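In Defence of the Small Pot
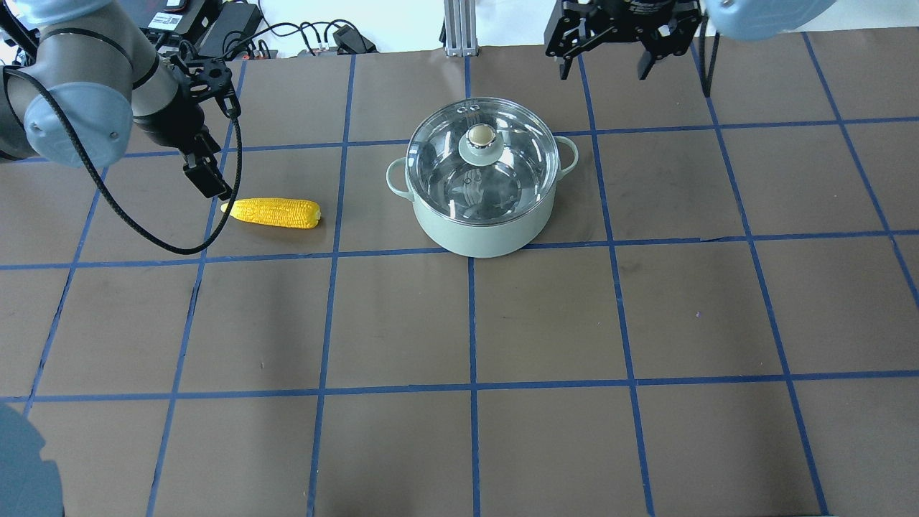 Do you need a big pan to cook corn on the cob? Any pot with a lid will do, as long as you are willing to snap the cob in half.

I held out against this for years. I was brought up to believe that corn went into the pan whole, in the manner of a lobster, and that a household without a pan long enough to take it should go without corn. So I bought the long pan. It lived on top of the fridge, where it collected dust and, one winter, a quantity of dead batteries. I used it perhaps twice a September and washed it a good deal more often than that.

The long pan has now gone to Leandro Miranda, who has a bigger kitchen and fewer opinions. In its place I have gone over entirely to the mint-green pot with the glass lid. I should say I was against the colour. It is the green of hospital corridors and of the ice cream left at the end of the party. But it has two loop handles, so it doesn't stick out over the edge of the hob waiting for somebody's sleeve, and it's shiny steel-coloured inside, so I can see what I've burnt.

The glass lid is the part I have come round to most. With a solid lid I lift it every minute to check, let all the steam out, and then complain that dinner is slow. With a glass one I can stand there and stare like someone watching a washing machine. It fogs up, of course, so for most of the cooking I am staring at fog. I still find it calming.

The method, such as it is. Strip the corn, and accept that you'll be finding the silky threads on your jumper until Christmas. Snap it over the edge of the worktop (it goes with a crack that brings people in from other rooms). Put in water to the depth of a couple of fingers, get it boiling, corn in, lid on, 7 minutes. No salt in the water. I was told it toughens the kernels and I've never had the nerve to test it. Butter afterwards, more than you'd admit to.

My sister-in-law in Villanueva does hers in the oven in the husk and says boiling is for potatoes. She may be right. She also owns a barbecue the size of a pony and has the evenings free to clean it.

The pot does soup for two as well, and rice, and it will take a tin of custard if nobody is coming round. It won't do spaghetti unless you break it, and I'm not ready to have that argument in the same year as the corn.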